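パイナップル200個、20分で完売 ゲストホルムの集会所でフルーツ市

2023/6/20

ゲストホルム地区の集会所で20日、恒例の果物の持ち寄り市が開かれた。目玉は丸ごとのパイナップル。用意した200個が開始からわずか20分で売り切れ。主催した地元の青果店ルシクによると、過去最速だという。

開場は午前。受付前にはすでに列。入場者は最終的に2372人、前回2月の開催を上回った。会場の外の駐輪場もいっぱいで、急きょ隣の空き地を開放した。

パイナップルはカーズレイク商会が仕入れた。今季は甘みがよく乗り、葉の色もいいと担当者。値段は据え置き。1人3個までの制限をつけたが、それでも足りなかった。昼すぎに来た客からは「もうないの」との声も。午後はメロンとスモモに人が流れ、こちらも夕方にはほぼ品切れとなった。

今回はじめて、選び方と飾り方の相談コーナーも設けられた。担当はエーデルトラウト・ダンツァーさん。果物の盛り付けを長く教えている。丸ごと置くなら器は浅いものを、とダンツァーさん。深い鉢に入れると実が隠れてしまい、せっかくの形が見えない。葉は切らずに残す。食卓に出して眺め、食べる直前に切る。それだけで十分だと話す。

相談で多かったのは「いつ切ればいいのか」。ダンツァーさんの答えは明快で、香りが立ったら早めに。店頭に並ぶ時点で収穫は済んでおり、家に置いても甘さが大きく増すわけではない。酸味がやわらいだように感じることはあるが、待ちすぎると底のほうから傷む。買ってから2、3日のうちに食べてほしいとのこと。

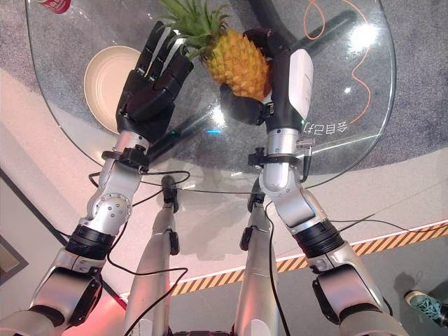
ガラスの丸テーブルに立てたパイナップル。左に浅い丸皿

見分け方についての質問も続いた。まず持ってみる。同じ大きさなら重いほう。次に底のにおい。甘い香りがすれば食べごろ、つんと発酵したようなにおいなら避ける。皮の色は品種で違うので、色だけで決めないほうがいい。葉はぴんとしたもの。押してみて一部だけやわらかいものは中が傷んでいることがある。売り場で強く押すのはやめてほしいと、これはルシクの店員から。

切り方の質問にも応じた。葉を落とし、底を薄く切って立てる。皮は上から下へ、実の丸みに沿って。厚めにむくと芽のくぼみがあまり残らない。残った分は斜めにV字の溝を入れて取る。芯は固いが、薄く切って煮ればシロップになる。捨てる人が多いのでもったいない、とダンツァーさん。切ったあとはふたつきの容器に入れて冷蔵庫へ。翌日か翌々日には食べきる。冷凍する場合は一口大に切り、重ならないように並べて凍らせてから袋に移すと、くっつかず使いやすい。

ゼラチンで固まらない、という相談もあった。生のパイナップルに含まれる酵素がゼラチンのたんぱく質を分解するためで、一度火を通すか、缶詰を使えば固まる。寒天なら生でも大丈夫。肉料理に使う場合も、漬けすぎるとやわらかくなりすぎて食感が崩れる。薄切り肉なら短めに。

相談コーナーを訪れた近所の女性は「いつもカット済みを買っていた。丸ごとは初めて」。2個買って、1個は隣の家に分けるという。子ども連れの男性は葉の部分を土に植えてみるつもりだそう。ダンツァーさんによれば、根は出ることが多いが実がなるまでには2年以上かかることもあり、寒い時季は室内に入れる必要がある。気長にどうぞ、との助言だった。

会場内の喫茶スペースはラボフ製菓が担当。焼きパイナップルを添えたケーキが昼前にに売り切れ、追加で焼いた分もすぐなくなった。レシピの配布を求める声が相次ぎ、同店は後日、店頭に置く予定としている。生地は普段の店売りと同じもの。果汁が出るので、実は焼く前に紙で押さえて水気を取るのがこつとのこと。

一方で課題も。売り場の通路が狭く、ベビーカーや車いすの人が通りにくい場面があった。レジも1か所のみ。会計待ちが長くなり、途中であきらめて帰る人の姿もみられた。ルシクは次回、レジを増やして、パイナップルの売り場を入口から離れた奥に移すことを検討している。また整理券を配る案も出ているが、まだ決まってない。

持ち帰り袋の不足も指摘された。葉が突き出るため通常の袋に入らず、抱えて帰る客が続出。次回は深さのある袋を用意する。持参も歓迎だという。葉先はとがっているので、小さい子どもの顔の高さに来ないように注意してほしいと呼びかけている。

売り上げの一部は集会所の屋根の修理に充てられる。次の開催日は未定。決まりしだいルシクの店頭と集会所の掲示板で知らせる。パイナップルの事前予約を受け付けるかどうかも、そのとき合わせて発表する。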